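Winter lay-up check, done in the rented bay at Bhutto Storage in November. Car is a 1970s two-door coupe with a V8, automatic, bench seat. Odometer at the start of the check: 2,919 on the rebuilt engine. I run the same list every year and write the comments as I go, so some of them are long and some are one word.

Marks used: **OK** = checked, no work needed. **FIX** = work needed, date or month noted. **WATCH** = passes now, look again in spring. **N/A** = doesn't apply to this car.

## 1. Before the car goes up

- [x] Floor level, no oil under the car overnight - **OK**
- [x] Wheels chocked both sides - **OK**
- [x] Parking brake holds on the ramp - **WATCH**. Holds, but the pedal goes two clicks further than last year. Adjust at the equalizer before touching the rear shoes.
- [x] Jack and stands rated for the weight - **OK**. Stands go under the frame rails. The front subframe has a soft seam on the passenger side and should not carry a stand.
- [x] Fire extinguisher in reach, needle in the green - **OK**
- [x] Fuel smell inside the bay with the door shut - **OK**, none.

## 2. Fluids

- [x] Engine oil and filter - **OK**. Changed 1,393 miles ago, changed again today anyway. Old oil should not sit in the bearings all winter. Zarklow filter, same as before. Snugged by hand and checked with the engine running.
- [x] Coolant strength - **FIX**, done today. The tester read weak. Drained from the petcock, refilled at 50/50, ran up to temperature with the heater on full, topped off after it cooled.
- [x] Brake fluid - **WATCH**. Light amber. Full flush due in July.
- [x] Transmission fluid - **OK**. Red, no burnt smell. Checked hot, in park, engine idling.
- [x] Rear axle - **OK**. Level with the bottom of the fill hole.
- [x] Power steering - **FIX**. Low again. The return hose is sweating at the clamp. New hose is on order from Jasatik, and the old one gets wiped down and left alone until then.
- [x] Washer bottle - emptied so it can't freeze.

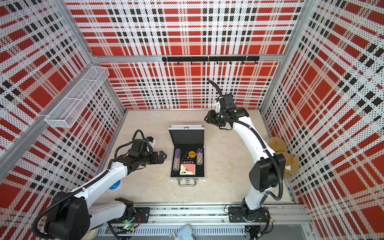
The power steering hose is the second one in three years, and I don't think the hose is the fault. The bracket that should hold it clear of the exhaust manifold has been bent inward at some point, before my time. When the new hose goes on, the bracket gets straightened or replaced too. Added to the spring list.

## 3. Fuel system

- [x] Tank filled to the neck - **OK**
- [x] Stabilizer added, engine run ten minutes after - **OK**. Winine, the measured bottle. Add it before filling up so it mixes.
- [x] Rubber lines at the pump and tank - **WATCH**. Fine hairline cracks on the short piece at the sender. No wetness when squeezed, but it is the one hose I didn't replace with the others.
- [x] Carburetor base gasket - **OK**. Sprayed around it at idle, no change in speed.
- [x] Choke plate closes cold and opens warm - **OK**
- [x] Gas cap seal - **FIX**. Flattened. Replaced today.

Last winter I skipped the ten-minute run and had a sticking float in spring. It took one tap to free it, but it also dumped fuel on the intake first. Do the run.

## 4. Ignition and battery

- [x] Battery out, terminals cleaned, on the shelf with a maintainer - **OK**
- [x] Cable ends - **OK** on the positive. The ground strap to the block is green under the sleeve - **FIX**, cut back and new end crimped on.
- [x] Points and dwell - **N/A**, electronic conversion.
- [x] Plugs pulled and read - **OK**. All light tan except number 3, which was darker and dry. Compression matched the others. Swapped its wire with the one on the next cylinder to see if the dark plug moves with it in spring.
- [x] Distributor cap - **OK**. Light dusting on the terminals, cleaned.
- [x] Fuse block - **WATCH**. The clips on the radio fuse are loose. Nothing got warm.

## 5. Brakes, wheels, steering

- [x] Front pads - **OK**
- [x] Rear shoes and drums - **OK**. Blew no dust out. Wiped down with brake cleaner and rags.
- [x] Flex hoses - **OK**, all replaced with the engine work.
- [x] Wheel bearings, front - **FIX**. Slight play at the driver's side. Cleaned, repacked, adjusted, new cotter pin. No play now.
- [x] Ball joints and tie rod ends - **WATCH**. Outer tie rod boot on the passenger side is split. The joint is tight.
- [x] Tires - **OK** on tread. Sidewalls are fine, but the date codes are getting old. Aired up to the sidewall limit for storage and must come down again before driving. Tag hung on the steering wheel.
- [x] Lug nuts torqued after wheels back on - **OK**

The steering wheel tag is there for a reason. Over-inflated tires and cold brakes make a bad first stop.

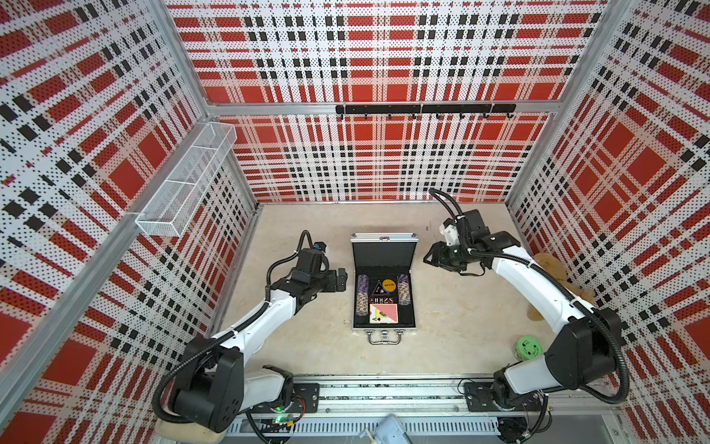

*Open carrying case on the floor, empty hook rail on the back wall.*

## 6. Body and weather seals

- [x] Washed and dried, including door jambs - **OK**
- [x] Drain holes in doors and rockers - **FIX**. Both rear rocker drains were packed with dirt. Cleared with a length of stiff wire, rinsed until the water ran clean, then left to dry with a fan on them.
- [x] Trunk floor - **WATCH**. Light surface rust beside the spare tire well. Brushed and coated. Check that the trunk seal isn't letting water in at the left corner, where it has taken a set.
- [x] Hood hinges and latch greased - **OK**
- [x] Door seals wiped with silicone - **OK**
- [x] Windows fully up - **OK**. I used to leave them cracked open, and all that did was let mice in.
- [x] Vinyl top seams - **N/A**, painted roof.
- [x] Hood scoop and cowl vents screened - **OK**

Paint is fair. There are more chips behind the front wheels than last year, mostly from the gravel stretch on the way to the bay. Touched in the ones that were down to metal and left the rest.

## 7. Interior

- [x] Seat belts, all positions, webbing and latches - **OK** front. Rear center latch needs a second push - **WATCH**.
- [x] Carpet lifted and dry underneath - **OK**
- [x] Heater box drain - **OK**
- [x] Anything edible or made of paper out of the glove box - **OK**. Owner's manual comes home with me.
- [x] Traps set, one each side on the floor - **OK**
- [x] Horn, lights, wipers, tested before battery removal - **FIX**. License plate lamp out. Bulb was good, socket was corroded. Cleaned and working.

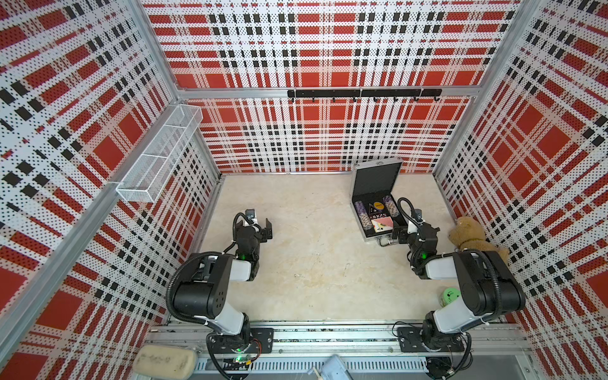 The wipers park a little high on the driver's side. That is the arm on the wrong spline and I will move it when the battery goes back in, as the motor has to be at its rest position first. Arms are propped off the glass for now with a folded rag under each.

## 8. Final position

- [x] Car on stands or on its tires - on its tires this year. Moved a half turn of the wheels in January and again in March.
- [x] Parking brake released, chocks in - **OK**
- [x] Exhaust tips and air cleaner snorkel plugged, orange ribbon on each plug - **OK**. Ribbon on the snorkel is tied through to the hood latch so it gets seen.
- [x] Breathable cover on - **OK**
- [x] Keys and battery away from the car - **OK**
- [x] Insurance changed to storage - **FIX**. Call the agent.

## Carried over to spring

- Power steering return hose and bracket
- Parking brake adjustment
- Short fuel hose at the sender, replace before the first drive
- Passenger side outer tie rod boot, or the whole end if the boot can't be bought alone
- Number 3 plug, read again after 50 miles
- Radio fuse clips
- Driver's side wiper arm
- Tires back down to driving pressure
- Brake fluid flush, July

Finished at 4:40 pm. Cover straps checked again after sweeping up; the rear one had slipped and was retied.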